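# Grey: a gallery

Viorica Stoica, Hurkudlow. Last added to 2026-10-18.

When we bought the flat the kitchen was orange. I don't mean terracotta, or apricot, or any of the words an estate agent would reach for. It was the orange of a life jacket, and it went over the walls, the ceiling and the inside of the larder, where presumably it kept the tins alert. We lived with it for two winters and then we went grey, like everybody else, including me.

I began this page to show my sister the progress. She has asked me several times whether there are any other colours coming, and I have told her to be patient.

## The choosing

You would think grey was one decision. The Barta colour card has it down as a whole side of the card, and the other side is what they call neutrals, meaning more grey with some tea in it. We brought the card home, then we brought the little pots home, and for most of April the kitchen wall looked as though somebody had been patching a battleship.

My husband has two opinions about paint, which are "fine" and "a bit blue". I had a good many more. I found out that I could stand in front of a square of grey for the length of a whole radio play and come away with no idea who did the murder or whether I liked the square.

The trouble is the window. It faces north-east, so the mornings are lovely and the rest of the day is what you'd get at the bottom of a well. A grey that looks like a nice expensive pebble at breakfast has gone off by lunch. By teatime it's a filing cabinet. We had one that turned properly green whenever the bin lorry was outside, and I was quite fond of it for a while, as you might be of a barometer.

Names don't help. I won't repeat the ones on the card, but there was a good deal of mist and a surprising amount of livestock. In the end I wrote numbers on the wall in pencil next to each patch and we referred to them like prisoners. Number 4 was let out first for good behaviour. It then went pink under the lamp and had to go back in.

## The units

These are Plondwood, bought at the end of a line, and they came to £2426 with the handles. The handles had been described over the phone as "discreet". They are so discreet that guests stand in front of the cupboards patting them, like people who have lost their glasses.

The doors came pale grey, in a finish you could not order in anything else by that stage, which was a great weight off my mind. They arrived on a wet morning, wrapped in so much film that unwrapping them took longer than the drive to fetch them would have. We stacked them in the hall. For eight days we went to bed sideways.

I had promised myself I would not become a person who talks about gaps. Then the fitter came, a patient man with a spirit level he talked to, and within an hour I was down on the floor with one eye shut, talking about gaps. They are all I look at now when I go to other people's houses. I know perfectly well what the neighbours' gaps are like and I've said nothing, which I think is to my credit.

## The worktop

The worktop is by Ciradus and cost £1071, cut, carried up the stairs and sworn at. We wanted one long run. The stairs wanted otherwise. The stairs were put in by someone who owned no furniture and never expected to, and there's a turn halfway up where everything we have ever bought has had to stop and think.

So it came in two lengths. I'm told a join is perfectly normal, and that once the bread bin is in place I will forget all about it. I have noticed that the people who say this have bread bins of their own to go home to.

For the record, the bread bin is also grey. It was a present. I think by then the family had given up.

## Close to

People come into the kitchen, say "oh, grey" and look about for something to sit on. I don't blame them. From the doorway it is a plain sort of room, and you want to get your nose up against it before it has much to say for itself.

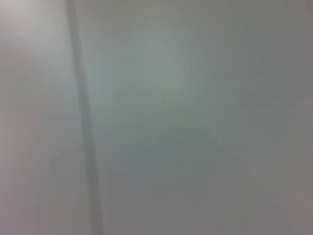 *Cool grey in the middle, faintly pink down the left, and a darker stripe running from top to bottom.*

My sister's entire review of the page so far was "is it finished loading". She lives in a house with a yellow front door and a turquoise bathroom and she sleeps perfectly well, so I've stopped trying to bring her round. I did point out that there is pink in our greys if you look. She said she had seen pink, she had seen it on her towels, and it hadn't needed looking for.

I've come to like it, though. I had thought of grey as what is left when you haven't picked a colour, and after a summer of scrubbing it, leaning on it and spilling soup down it I find I've got favourites. A blue-green sort in the early part of the day. A mauve one that comes in when the lights go on. There's a flat dull one as well, and that one is February, and will have to be lived through.

## The larder

We left the larder orange. This was going to be a joke and then it was going to be temporary. You open a very quiet door with no visible handle and there it is, going off like a flare behind the chickpeas. It has made a visiting plumber step backwards.

I did paint one shelf in the spare Barta, to see. The tins looked depressed. I wiped it off again before it had dried, with one of his good vests, and this is where I'd like it recorded that the vest was in the rag bag when I found it, whatever is said at Christmas.

The shelves themselves are the old ones. They slope a little to the back, so anything round goes there to hide, and I've found jars of things in that corner with prices on them that made me feel quite wistful.

## The floor

Nothing to report. The floor is waiting. It was waiting when we moved in, under a sheet of vinyl printed to look like tiles that were themselves trying to look like slate, and we agreed to do the walls first and see how the money went. The money went.

We have had samples. They live behind the door in a pile and are useful for standing pans on. My husband favours the dark one and says it would "ground the scheme", a phrase he did not have before we started all this and which I would like to see taken off him. I favour anything that is the same colour as crumbs.

## Cleaning it, for those who have written in

Two people have written in, and one of them was my sister.

Warm water with a small squirt of washing-up liquid, on a soft cloth, and then a dry cloth after. That does the doors. Don't use the green side of a sponge, and don't let a helpful guest use it either. Ours got as far as the cupboard by the kettle before anyone looked round, and there is now a patch there that is, I suppose, a new grey, and one Barta hasn't thought of.

Turmeric stays. I have tried everything short of prayer. It fades on its own over a few weeks if it gets the morning sun, so we now make curry at the window end.

Fingerprints show more than I'd been led to expect, given the handles, or rather the lack of them. At certain times of day you can see exactly how a person went about looking for a mug. I wipe them off on Fridays and by Saturday dinner they have all come back, a bit higher up when my brother-in-law has been.

## What it all came to

I've been asked for a total, and I'm not giving one. The units and the worktop are written down further up the page and anyone who likes sums can start there. The paint I don't want to think about. The little pots on their own would have bought a decent coat, and you'd have had the coat at the end of it, whereas what I've got is a shelf of dried-up mist in the shed and a screwdriver I can't get the lid-opening end clean on.

Also, the skirting. We forgot the skirting entirely. It stayed white for a month and looked like the kitchen's petticoat was showing. It's done now, in whatever was left over in the biggest tin, stirred.

## Still to come

The floor, when it has finished waiting. A blind, if we can agree on one (it will be grey, we both know it will be grey, but there has to be a decent interval of pretending). A light over the cooker, so that I can see what I'm burning.

And the hall, which the doors left rather scraped. We've still got the Barta card in the drawer. My husband took it out on Sunday, held it against the wall for quite some time and said "a bit blue", and I went and put the kettle on.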